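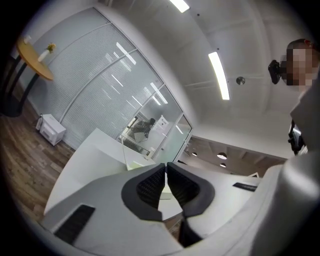
Hand-held gripper with ribbed finger pads, in an office.

Print this page | E-mail this article

Mahtab Safavi does not expect a household robot soon. "Wiping a table, yes. Clearing it first, no," says the engineer, who runs grasping trials at Urneo. Her group has logged 2625 demonstrations of 4 chores, recorded by people holding the gripper.

Folding remains the worst - 670 attempts by the arm, with most towels dropped at the second corner. "Cloth has no fixed shape to plan around."

Shelf restocking is closer. Safavi gives it 2 years, for boxed goods only. "Bags I would leave to the staff."

Related items
Ovgate trials night restocking
Roos Groen on soft finger pads
Kumen delays dish-loading arm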